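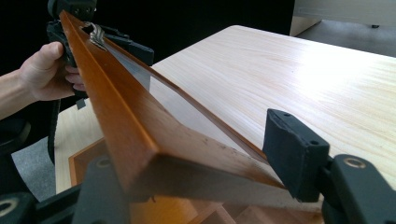 Cleaning up the orange frame

6 Sep 2022

My aunt Jolán Tóth had this frame over her sideboard for as long as I can remember. It came to us with a box of tablecloths and spent the winter behind the bedroom door. Last week I finally got it onto the big table.

The wood is stained an orange brown that I didn't like at first and now I do. It has a shine to it, and a redder color along the edge. There are small scuffs on the face, mostly near the middle of the rail, and I left them alone. I tried a furniture marker on one of them, on a part you won't see, and it came out darker than the mark it was covering. Wiped it off and put the marker away.

There is one small metal clip on the edge, curled over and still shiny. I had it in mind to replace it, but the hardware shop in Duvham only sells clips in packs of 76, flat ones, and I don't need 76 of anything. It stays.

What was in it

The print inside was a map of the lake at Aklow, faded down one side. Norbert Pálfi does paper repair and he told me not to tape it, which I was about to do. It is with him now. He has a long line of jobs ahead of mine and said not to ask before December.

So the frame is just a frame for a while. That made it a good time to deal with the glass.

Doing the glass

The glass sits in a groove in the wood, and the groove is where all the dirt goes. I ran a dry toothbrush along it first, then a wooden skewer with a bit of cotton cloth wrapped around the tip. After that I used plain water with a drop of dish soap on a cloth, wrung out hard. I don't spray anything at a frame. It runs down into the groove and sits there against the wood.

You have to do both sides and then look at it on a slant. Flat on the table it always looks finished. Tilt it toward the window and you find the streaks, and then you find that half of them are on the side you can't reach without turning the whole thing over again. I went back and forth more times than I want to admit.

Kinga came through at one point and asked if there was any glass in it, so I took that as a pass.

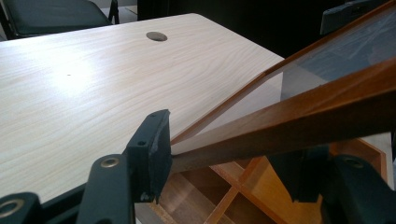
Where it goes next

Kálmán wants it in the hall. I think the hall is too dark for a map, and the stain would look brown in there. On the pale table top it looks nearly red, and I would like it on a light wall for the same reason — the one between the kitchen and the stairs is free.

The nail that's there now is no good. Bence Bakos is lending me his drill, and I will put in a proper screw and anchor before the map comes back. Until then the frame goes behind the bedroom door again, this time wrapped in one of the tablecloths.

If anyone has used a colored wax stick on this kind of orange stain and was happy with it, leave me a note. I still have that darker patch of scuffs to think about.

Recent posts
- Drawers that stick, and the one that didn't
- Jolán's tablecloths, sorted
- Balogh bread knife, after a year
- What I keep under the stairs
- A morning in Duvham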